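Home Features Food House Garden Archive

The Towel Drawer

Last updated October 7, 2025

9 min read

The linen closet at the guesthouse on Sobczak Street is four shelves deep and smells of plain soap. Wiesława Głowacki opens it with her hip, because her arms are full, and starts loading the second shelf from the left. Bath towels go in with the fold facing out. Hand towels go beside them, and the small ones, the ones she calls face cloths even when guests use them for shoes, go in a basket on the floor.

She has been doing laundry for paying guests for 15 years, first at a motel outside Gritunbridge and now here, in a house with six bedrooms and one dryer that works. On a full weekend she folds for most of Sunday afternoon. She doesn't mind it. She listens to the radio and stands at the table by the back window, where the light is good enough to show a stain she missed.

"People think folding is the end of the job," she says. "For me it's when I look at the towel. I've washed it, I've dried it, and I haven't looked at it once until then."

Her fold is a common one. She lays the towel flat with the long side toward her, brings the two short ends to the middle, then closes it like a book. After that she folds it in thirds the other way. The loose edges end up inside, and the stack doesn't slide when she pulls one from the middle. She learned it from an older woman at the motel who would shake out any towel done differently and hand it back without a word.

At home, she says, she just folds them in half until they fit.

Most of us learned to fold from whoever did the laundry in the house we grew up in, and most of us never changed. Ask five people to fold the same bath towel and you may get five different bundles. Some start with the long sides, some with the short. Some roll. A few people hang everything on hooks and own so few towels that the question never comes up.

Jolanta Szczepańska teaches an evening class called Running a House at the adult education center in Gritunbridge. It covers mending, basic plumbing, how to read a utility bill and, in the third week, laundry. The folding lesson was supposed to take 20 minutes when she first planned the course in May of last year. It now takes the whole session.

"They come in a little embarrassed," she says. "Then they start to argue. I had two sisters in the spring who hadn't talked about their mother in a long time, and they got going on how she did the pillowcases."

Szczepańska starts everyone on small towels. A full bath sheet is hard to control on a table, and beginners end up chasing the corners. A small towel stays put. She asks the class to fold it once, flatten it with the side of the hand from the center out, and stop. She wants them to check whether the edges meet before they make the second fold. An error of half an inch on the first fold will be an inch by the time the towel is in quarters, and the finished piece will lean to one side on the shelf.

The material matters more than people expect. Thin cotton dish towels hold a crease and will fold almost as sharply as paper. Terry has loops, and the loops push back. Microfiber clings to itself, so a fold stays where it was put, though the cloth also grabs the tabletop and can drag out of square when it is pulled by one corner. Her advice is to lift the edge up and over and set it down, and to leave the smoothing for last.

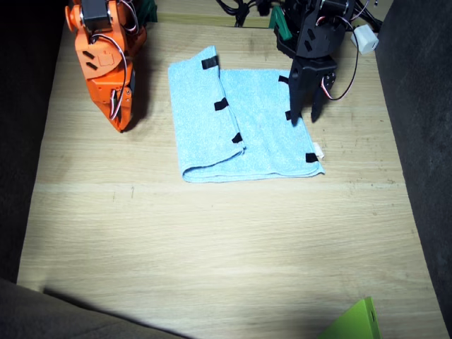
The table is the other thing she gets particular about. A bed is too soft, and the towel sinks where the hand presses. A glossy counter lets the cloth skate away. Bare wood is her favorite, at a height where the person folding can keep the elbows bent and the back straight. She tells students who only have a low coffee table to sit on the floor and work from there.

Chinyere Jibrin took the class last fall after moving into her own apartment in Orow. She is a dental hygienist, and she had been buying towels whenever she ran out of clean ones. When she finally pulled all of her linens out and put them on the bed, including sheets, napkins and a set of tablecloths from an aunt, she had 46 pieces and a closet 15 inches wide.

"I didn't have a folding problem, I had a towel problem," Jibrin says. "But I couldn't see that until I folded them."

She kept two bath towels and two hand towels for herself, the same again for visitors, and a pile of small cloths for cleaning. The tablecloths went back to the aunt. The most worn towels went to an animal shelter, after she called first to ask what sizes they could use. What was left she folded to the width of the shelf. That was the part of the class she remembers best. Szczepańska has students measure the shelf before they choose a fold, and then work backward from that number.

It is a simple idea and it saves a lot of refolding. A deep shelf suits a long, narrow fold with the short end facing out. A shallow one needs a squarer bundle. Drawers are different again. Small towels can be folded into firm rectangles and stood on edge in a row, so that each one can be seen and taken without lifting the others. The row needs to be snug. If the drawer is half empty, the towels slump, and a box or a divider will hold them up.

Rolling has its defenders. Felicja Górecki, who runs a two-chair hair salon called Lida a few blocks from the guesthouse, rolls everything. Her towels live in open cubbies behind the wash station, and she needs to be able to grab one with a wet hand while the other hand is holding someone's head. A folded stack would be on the floor by noon, she says.

Her method is to fold the towel in half lengthwise, fold it again, and roll from the closed end. She used to turn down one corner first and tuck the roll into it to make a neat pocket. She gave that up after the first year. The roll looked nice and took twice as long, and her customers have their eyes closed anyway.

The salon goes through enough towels that Górecki replaces the whole set on a schedule. She marks the hem of each new batch with a stitch of colored thread, and when a color starts looking tired she pulls every towel with that thread at the same time. Her last order, with shipping, came to $453. She would rather spend it all at once than have a cubby full of towels that don't match in thickness, which makes the rolls come out different sizes.

There is some care to be taken before any of this. Towels should be fully dry before they are folded, and a thick hem is usually the last part to get there. Pinch the hem between two fingers. If it feels cool, give it more time on the rack or in the dryer. A towel folded a little damp can smell musty by the end of the week, and so can the ones above and below it.

Shake each one hard as it comes out of the dryer. The snap lifts the loops and straightens the sides, and it gets rid of a fair amount of lint. Go easy on fabric softener, which can leave a coating that makes towels less absorbent, and skip it completely with microfiber. Wash microfiber apart from cotton if there's room to do it, or it will come out wearing the lint from everything else.

A pulled loop can be snipped level with small scissors. Don't tug it. A hem that has started to open is worth ten minutes with a needle, and Szczepańska keeps a box of thread at the back of her classroom for that purpose.

Ksawery Olszewski, a retired bus mechanic who signed up for the same class as Jibrin, had never folded a towel with any particular method before his wife's hip surgery. He took over the laundry while she recovered and has kept it. He folds on the kitchen table after supper, in batches of four, because that is the number that fits across the table if he leaves space for his coffee.

He uses the guesthouse fold, more or less, with one change. He puts the hem with the label on the inside of the first fold every time, so he can find it again by touch in the morning without turning on the bathroom light. His wife folds hers the old way, in half and half again. They keep them on separate shelves.

Back on Sobczak Street the dryer buzzes, and Głowacki goes down to empty it. She comes back with the basket against her side, drops it next to the table and picks a hand towel off the top. She shakes it once, holds it up to the window, and puts it in the rag pile.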